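# Does sorting packaging by hand teach anyone to waste less?

Leonardo Leone, second-year project, final report
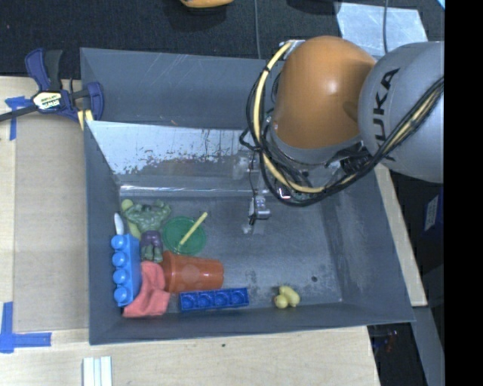 *Fig. 1. Metal bin with objects gathered towards one corner of its floor, KUKA arm reaching in.*

## 1. Why I picked this

The halls at Birthorpe ran a "Know Your Bin" campaign in February. Posters went up in every kitchen, and each flat was asked to sort its packaging into four boxes and fill in a weekly sheet. The campaign's own summary says that residents "became more aware of their waste". I wanted to know what that meant, and whether any less rubbish came out of the building.

I should admit that I lived in one of the flats and found the sheets annoying. I've tried not to let that steer the results.

## 2. What I had to work with

The campaign handed out 300 sheets, of which 70 came back filled in well enough to use. That is already a problem. People who return a waste sheet are probably the people who care about waste, so anything I say about them may not hold for the rest.

I also had the collection weights for Doucet block and Mamar block. Doucet took part and Mamar didn't. Mamar is the older building and has smaller kitchens, and more of its residents go home at weekends. It is a poor comparison, but it was the only one on offer.

## 3. Results

Over the campaign Doucet put out 367 kg of packaging waste a week on average. The campaign leaflet compares this with the week before it started, when the figure was higher, and calls the difference a saving. The week before was also the week everyone moved back in, with new pans, bedding and flat-pack boxes. Leave that week out and the line is nearly flat.

Mamar's line is nearly flat too.

What did change was where things went. More card ended up in the card box, and fewer glass jars went into general waste. I don't want to wave this away, as it saves work further down the line. It is still sorting, though, and the posters promised less waste.

The comments on the sheets were more useful than the ticks. Several people wrote that they bought the same food as before because the shop by the gate sells almost everything wrapped. One wrote "I now know exactly how much I throw out and I still throw it out."

## 4. The Ferkska claim

The leaflet says a similar scheme in Ferkska halls kept 3,000 bottles out of landfill. I asked for the source and was sent the same leaflet again. I haven't used the figure.

## 5. What I'd do differently

- Weigh the bins for a full term before any posters go up.
- Ask people what they bought as well as what they binned.
- Use two blocks with the same size of kitchen.
- Drop the awareness question. Almost everyone ticks "yes".

The weekly weights for both blocks are in Appendix A, and a blank copy of the sheet is in Appendix B.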